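Accueil > Actualités > Communiqués > Journée portes ouvertes à Dondville

COMMUNIQUÉ DE PRESSE
Dondville, June 20, 2018

Clevier ouvre ses portes et sort son robot sur la voie verte

Bonjour à toutes et à tous ! Je vous écris au nom de la petite équipe de Clevier, encore un peu décoiffée par notre journée portes ouvertes, pour vous raconter comment ça s'est passé (et vous donner envie de venir à la prochaine, autant le dire tout de suite). Nous avons reçu 326 visiteurs, des voisins, des classes, des curieux arrivés à vélo, et tout le monde voulait voir la même chose : Aken, notre robot roulant, en train de suivre un chemin sans personne aux commandes.

Nous avions choisi un tronçon tout simple, bien droit, bordé d'herbe et de haies, où Aken doit se repérer sans le moindre marquage au sol.
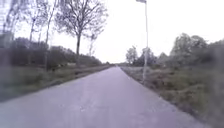
Le principe, je l'ai répété tellement de fois que j'en ai perdu la voix : le robot regarde devant lui, cherche les deux bords du chemin et corrige sa direction au fur et à mesure. Un bord net, c'est facile. Un bord grignoté par l'herbe, c'est une autre affaire, et c'est là-dessus que nous travaillons depuis l'hiver avec nos amis de Cruickshank, qui fournissent le logiciel de navigation. Les enfants, eux, ont surtout demandé s'il avait peur des chiens — la question reste ouverte !

Au total, Aken a parcouru 3362 mètres en 32 passages, avec 2 arrêts d'urgence déclenchés par nos soins pour montrer que le bouton rouge sert à quelque chose. Entre deux passages, le public pouvait suivre sur un grand écran, sous la tente, ce que la caméra transmettait.

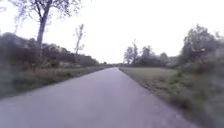 J'ai adoré ces moments sous la tente. Une dame qui marche là tous les matins nous a expliqué comment les haies changent d'une saison à l'autre, et je peux vous dire que nous avons pris des notes, parce qu'un robot qui apprend le chemin en juin risque d'être bien perdu à l'automne. Du coup, nous reviendrons en octobre faire les mêmes trajets, au même endroit, et comparer.

Un grand merci à la commune de Dondville pour le prêt du terrain et pour le café (excellent, et en quantité). La démonstration d'octobre sera elle aussi gratuite et ouverte à tous, sur inscription pour les groupes scolaires. Les journalistes qui veulent voir Aken de plus près peuvent passer à l'atelier sur rendez-vous — prévoyez des chaussures qui ne craignent pas l'herbe mouillée.

Contact presse : Clevier, service communication, Dondville.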